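Notebook, bench side. December, continued from the previous page.
Humidity sensor drift and fan overrun
R. Akande, with notes by O. Nwankwo where marked ON

Picking up at 8 a.m. with the salt jars. Both were left sealed overnight on the slate shelf, away from the radiator. Sodium chloride jar has a proper slurry in it, crystals standing above the liquid on one side. Magnesium chloride jar had gone mostly to liquid, so I added dry salt until there were solids again and lost the morning on that jar waiting for it to settle. Note for whoever sets these up: a jar with no undissolved salt is just a jar of brine and its humidity is anyone's guess.

Targets, from the usual tables at bench temperature: 75 percent RH over sodium chloride, 33 percent over magnesium chloride. The sodium chloride figure hardly moves with temperature, so I treat it as the anchor. The other one moves a little and I have corrected for it in the sheet.

Sensors under test

Desar probes, the old batch with the sintered caps and the new batch with the membrane caps. The old batch has been in service in the damp rig since the spring. New batch straight from sealed bags. Logger is the Dandident, channel order unchanged. Channel 2 still has the repaired connector. I wiggled it during the run and saw no step in the trace, so I am leaving it in use.

Procedure as before. Probe through the grommet, tip clear of the salt, petroleum jelly on the outside of the grommet only. Wait for the trace to go flat and then wait the same time again. Do not breathe on the jar while swapping. Dry jar first, then the damp one, then back to the dry one to get the hysteresis.

Results

New batch reads low by a small, even amount at both points. A plain offset takes care of it. Spread between probes inside the batch is less than the offset, which means the batch can share a correction without much loss. I would still prefer one each.

Old batch is worse. At the dry point they agree with the table well enough. At the damp point they read high, and on the return to dry they take far too long to come down. Two of them had not come down by lunch. The traces have a fast part and then a long slow tail. That tail is what has been fooling the fan controller: it sees humidity hanging on in a room that has already cleared and it keeps the fan going.

Pulled the cap off the worst probe. There is a faint film on the sinter, greasy to the touch. Under the loupe it looks like soap residue with lint in it. Rinsed the cap in isopropanol, dried it on the warm plate, refitted. Response on the dry return is much closer to the new batch now. The offset at the damp point is still there, so the film explains the lag and something else explains the gain error. Possibly the element itself has taken up something. I don't have a way to separate those two with the kit on this bench.

ON: Suggest baking one of the old elements according to the maker's reconditioning note before writing them off. The note wants a dry bake followed by a long soak at moderate humidity. We have only ever done the first half. I think a baked and unsoaked element will read low for days, which would confuse the picture.

Agreed. Set one aside, labelled, in the drying cabinet. The soak can go over the sodium chloride jar at the end since that is what we have, although it is on the damp side for it.

Fan overrun

The Sovard controller takes the sensor reading, compares it with a slow-moving baseline, and starts the fan when the difference goes past the trip point. It stops when the difference falls under the release point or when the overrun limit is reached. The overrun limit is held in a register in minutes. I read back 119. That was a surprise, I had it in my head as a good deal shorter. Checked last month's page and there is no entry for changing it. Either it shipped like that or somebody set it for the long soak test and left it.

With the limit that long, the limit is not doing anything useful. The release point is in charge, and the release point depends on the sensor recovering, so a sensor with a film on it runs the fan until the limit steps in. That accounts for the electricity use we were arguing over. It also accounts for the cold rooms, as the fan keeps pulling hallway air in under the door long after there is any moisture left to remove.

Tried the obvious change first: shorter limit, same release point. Fed the controller a recorded trace from the old batch through the Szabo simulator box. Fan stops at the limit as asked. Then it starts again almost at once, as the difference is still past the trip point. So there has to be a lockout after a limit stop, or the trip has to be on rate of rise and not on level. The firmware on this unit has a lockout setting. The manual gives it a single line and does not say whether the baseline keeps updating during the lockout. It does. I watched it creep up on the display through the whole lockout and by the end the difference was small enough that it did not retrip.

That is acceptable for a single shower. For showers one behind the other it is poor: the baseline is now sitting high, and the second shower has to climb that much further before the fan starts. Replayed the back-to-back trace and the fan came on late, as expected. Moisture removed in the second half was visibly less on the integrated curve. I have not put a number on it until the probe correction is in.

ON: Could freeze the baseline while the fan is on and during lockout both. The older firmware did this. It had the opposite fault, where the weather turned damp and the baseline was stuck low all afternoon.

Yes. A compromise would be to let the baseline move at a slower rate in lockout. The unit has no setting for that. Writing to Sovard to ask, though I expect to be told to use the timer mode.

Door gap and air path

Separate problem, but it keeps getting mixed in with the other. Flow through the fan with the door shut is down on flow with the door open, and the drop is larger than duct loss would give. The room is starved. Make-up air has to come under the door, and with a threshold strip and thick flooring on the hall side there is very little gap left. Taping over the rest of the gap makes the flow fall further and the pressure across the door rise, which confirms where the restriction is. Propping the door on a thin shim brings most of the flow back.

The choice is to undercut the door or fit a transfer grille. An undercut is simpler and quieter. A grille lets the make-up air in higher up, and on a short air path it tends to go straight across to the fan without sweeping the wet end of the room at all. I drew both paths on the layout. With the fan over the wet end, the undercut wins in either case. With the fan over the door it hardly matters what is done, the air short-circuits, and the fan should be moved.

Smoke pencil gives the same answer as the drawing. Low-level smoke released at the threshold hugs the floor, goes up when it meets something warm, and drifts to the fan. Released at head height by the door it heads for the fan in a line. Should repeat with the room warm, as everything today was done with the heating off and the buoyancy will be different.

Bathroom model, one view each of the white tray, the toilet and the door: 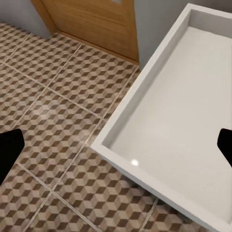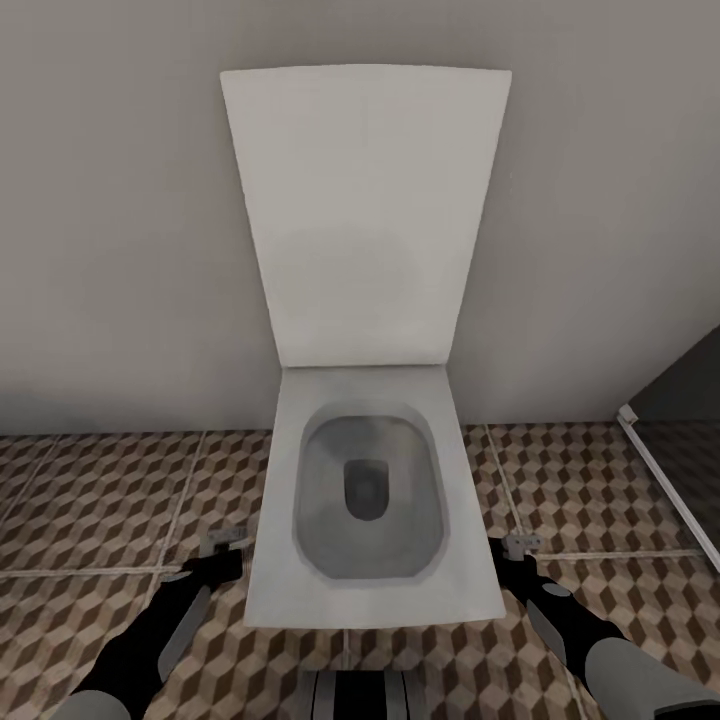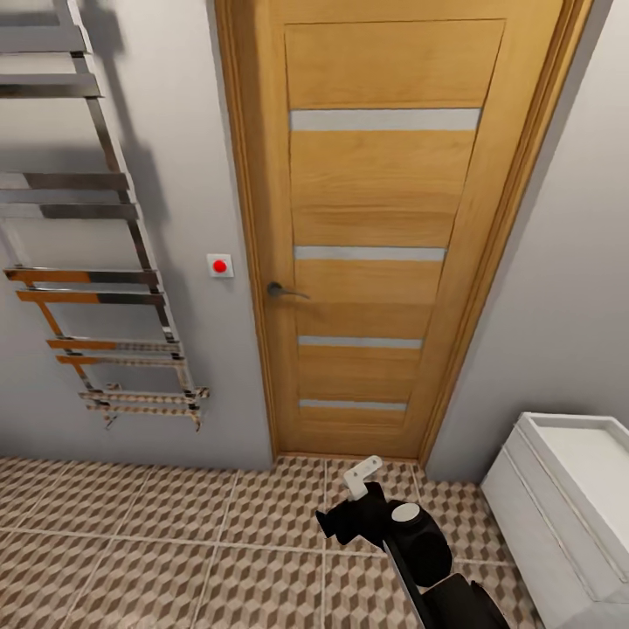 Drying of surfaces

Air humidity returning to baseline does not mean the room is dry. Weighed test tiles show it clearly. A glazed tile wetted and stood upright sheds most of its water in the first few minutes and then holds a thin remainder that goes slowly. A tile laid flat holds far more and goes on giving off moisture well after the probe says the room has cleared. Grout joints hold on to it longest. I brushed the joints on one tile with sealer and left the matching tile bare. The sealed one lost its weight sooner, and the curve for the bare one has a bend in it where the surface water ends and the absorbed water starts to come out.

A squeegee pass before the start removes more water than any fan setting I have tried. Not a result anyone can put in a controller, but it should go in the user leaflet.

Balance drifted slightly during the long run. Rezeroed at the end and spread the drift evenly over the readings. Not happy with that. Next time a dry control tile goes on the second pan for the whole run.

Open items

Bake and soak for the reserved old probe. ON has the note.
Individual corrections for the new batch, entered in the Dandident and on the probe labels.
Find out who set the overrun limit. Put the old value in the log before changing it.
Ask Sovard how the baseline is meant to behave in lockout.
Door gap: repeat flow with the heating on, shim and no shim.
Tile run again with the control tile. Same sealer, same tub, the lid has been left loose and it is starting to skin over.
More magnesium chloride on order. The current tub has caked and needs breaking up with the steel spatula. Gloves.

Jars resealed and back on the slate shelf. Logger left running on channel 2 overnight to catch the connector if it is going to misbehave.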